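Dromeck progress report, April
For Ottavio Farina at Gillies

Hi Ottavio,

Second milestone report, and a happier one than the last! The short version: the game is playable from the title screen to the end of the harbor chapter, we're a bit behind on sound, and I'd like to talk to you about the console version before you sign off on the next payment.

Where the build is

The build I uploaded has 11 finished levels out of the 20 in the plan. The plan said ten by now, so we're one up (please don't move the goalposts on me). You play as Erkby, the lighthouse keeper's goat, and you can now headbutt, climb, swim badly and carry one object in your mouth. Carrying took forever. For most of March the goat would pick up a lantern and shoot straight into the sky, and I got very used to the sight of its little hooves going past the moon. It was a collision problem between the lantern and the goat's own chin, and it's fixed.
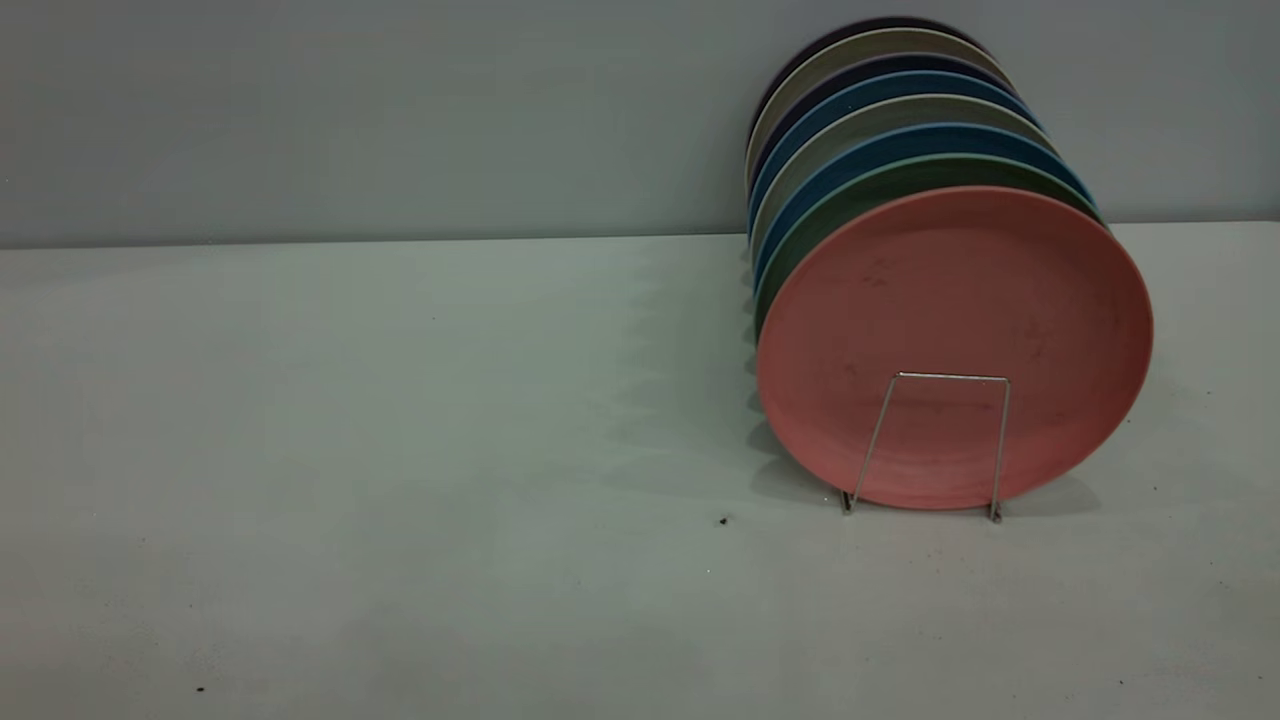

The kitchen level is the one I'm proudest of. Erkby has to get across the cook's shelves without waking anybody, and every object makes its own noise when you bump it. I wanted plates lined up on edge, one behind another with their colored rims fanning out, so that a clumsy goat takes out the whole row in one go. It's a cheap trick and I laugh every single time. Testers have started doing it on purpose, so there's now a hidden score for it.

What the testers said

We had 20 people play the harbor chapter at their own pace and fill in the form you sent. Most of them liked the goat. Quite a few got lost on the pier, and I agree with them, it's a maze of brown planks and I've already widened the path and hung a few lamps. Two people never found the swim button at all! The swim tutorial now shows up the first time you touch water, and it stays on screen until you've used it.

The other big complaint was the camera, which swings too hard indoors. I've slowed it down and added a slider in the options menu.
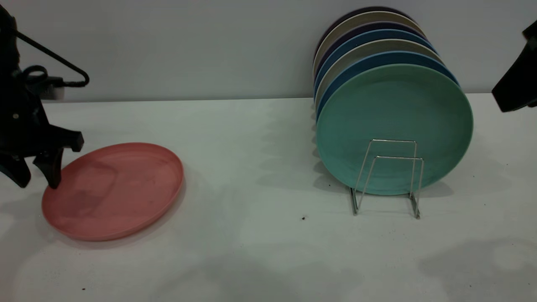 Tools and frame rate

We moved the level editor over to Oltix in the first week of the milestone. That cost me six days I hadn't planned for, but loading a level to test it used to be long enough to make coffee and now it isn't, so I'd do it again. On my old laptop the game holds 50 frames per second everywhere except the storm level, where the rain drags it way down. I have an idea for the rain - fewer drops, longer streaks - and I'll try it next.

Sound is the weak spot. The music for the harbor is in, but footsteps are still placeholder clicks, and the goat only has one bleat. You will get tired of that bleat.

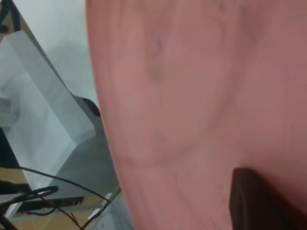

Next milestone

Finish the cliff chapter, which is four more levels.
Fix the rain in the storm level.
Real footsteps, and more bleats.
Save slots. Right now there's just the one, and it overwrites without asking.

On the console version: I can do it, but I can't do it and the cliff chapter in the same stretch. My preference is to push it back until all the levels are in. If Gillies needs it sooner, let me know and I'll send a new schedule with the photo mode taken out. Call me any afternoon, mornings are for bugs.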